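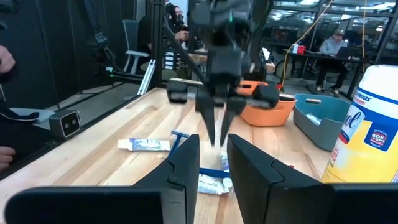 Panddale Town Supporters' Board > Matchday Chat > Moving Kaewmanee to left back, genius or daft?

rosalind_t
Posted 20 March 2025

Evening all. I've been stewing on this since the final whistle on Saturday and my other half has asked me very nicely to go and stew on it somewhere else, so you lot are getting it instead.

I don't understand what we're doing with Boonsong Kaewmanee. He came to us in December as a right-sided midfielder, he played his first few games there, he looked lively, he put in that lovely cross for the winner against Plotuvau (still makes me smile, that one), and now he's been at left back for two matches running with his weaker foot nearest the touchline. Every time he got the ball on Saturday he had to stop, turn back inside and give it to the centre half. I'm no coach, but surely we have somebody who plays there?

northbankobi
Hello Rosalind, good to see you posting again.

Going to stick up for the manager a bit. Our proper left back is out with his hamstring and the lad who'd normally fill in is 17 and had a rotten time of it in the cup. So who would you put there? I thought Kaewmanee defended really well, their winger hardly got a kick in the second half and was taken off in the end. It wasn't pretty going forward, I'll give you that, but we kept a clean sheet and we haven't had many of those to enjoy this season.

Bindu R
I was stood right on that side, by the dugouts, and I have to agree with Obi. He talks all the time, that's what you don't get from the far stand. He was telling the centre half where to be, he was telling the winger to track back, and he did it cheerfully too, which makes a change from some we've had in that position over the years!

Where I do agree with Rosalind is that we miss him further up. There's no width on the right now at all.

rosalind_t
That's fair, Bindu, I sit up in the main stand with my flask so I only hear the man behind me, who has opinions about linesmen.

I suppose my worry is that it becomes a habit. Somebody does a decent job out of position, the hamstring takes longer than anyone thought, and before you know it he's a left back for good and wondering why he signed.

valdis_k
Sorry but a clean sheet against a side that had not scored away from home in 6 games does not prove very much. I watched it back on the club stream last night with a pot of tea and their winger got round him three times in the first half, and each time the final ball was terrible. A better team scores from at least one of those. He is a good player and I like him very much, but he shows people down the outside and then has no recovery pace.

I would go to three at the back and leave him on the right as a wing back. We have the centre halves for it.

northbankobi
Three at the back! Valdis, we tried that at Ralia and I had a long coach journey home to think about it.

valdis_k
We tried it with two of the three being midfielders. It is not the same thing and you know it is not :)

priya_o
Lurker here, mostly, but I've been going with my dad for years and wanted to add something. My dad was a full back himself, Sunday league, nothing grand, and he always says playing on the wrong side is murder for the first month and then it clicks. He thinks Kaewmanee has the feet for it. He also thinks the pitch didn't help anybody on Saturday, that corner by the scoreboard was cutting up badly well before half time.

For what it's worth he'd start the 17 year old at home against one of the weaker sides and let him get a bit of confidence back. 700 of us all clapping his name would do him the world of good, poor love.

Bindu R
Your dad talks a lot of sense, Priya. Tell him he's welcome on here any time.

I'd forgotten about the pitch. I had mud on my good coat and I was behind the barrier.

rosalind_t
I could get behind that, giving the youngster another go. He was unlucky in the cup, the first goal took a wicked deflection and his head dropped after it. I'd still want Kaewmanee back on the right by the time we play Plotuvau again though. They'll remember that cross and they'll be frightened of him, and it seems a waste to have him 60 yards away from where he frightened them.

northbankobi
Now that I can't argue with. Are you on the coach for that one? It leaves at 14:00 from the club car park and I believe there are still seats, I can save you one near the front if you get travel sick like last time.

rosalind_t
Yes please, and one for himself as well if there's room. I'll bring the flapjacks.

valdis_k
Three at the back. I will keep saying it.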